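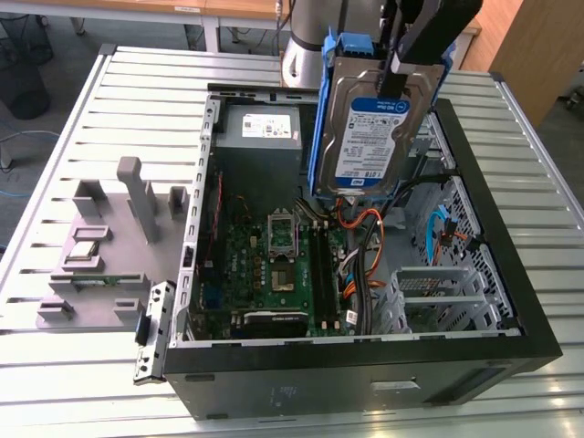

Ornum has released version 3 of Nollau, its task planner for robotic disassembly and reassembly of desktop computers. The update changes how the planner orders steps when parts block one another inside a chassis.

Earlier versions worked from a fixed sequence written for each computer model. Version 3 builds a graph of contacts between parts and searches it for an order the arm can carry out, checking each grasp against the case walls and nearby cables. If a grasp fails, only the affected branch is planned again.

The company's test set in Atstead holds 562 recorded tasks across 26 case layouts. Median replanning time on that set is five seconds, Ornum said.
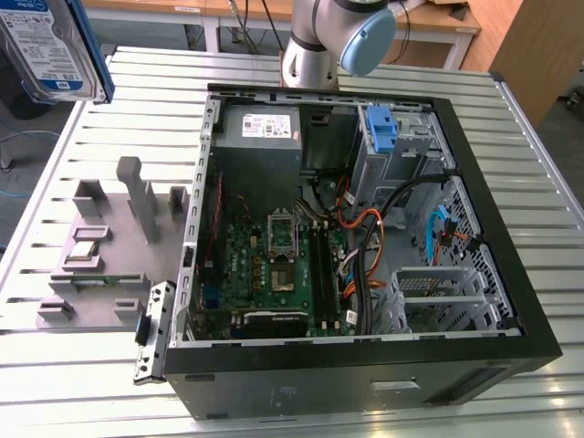
A desktop tower on the work table, with a processor and a memory module in the parts fixture at left.

Cable handling remains limited. Nollau treats cables as static obstacles and does not predict how they move when a drive is pulled out or put back. A deformable model based on the Procházka contact library is planned for a later release. Existing license holders can install the update from March.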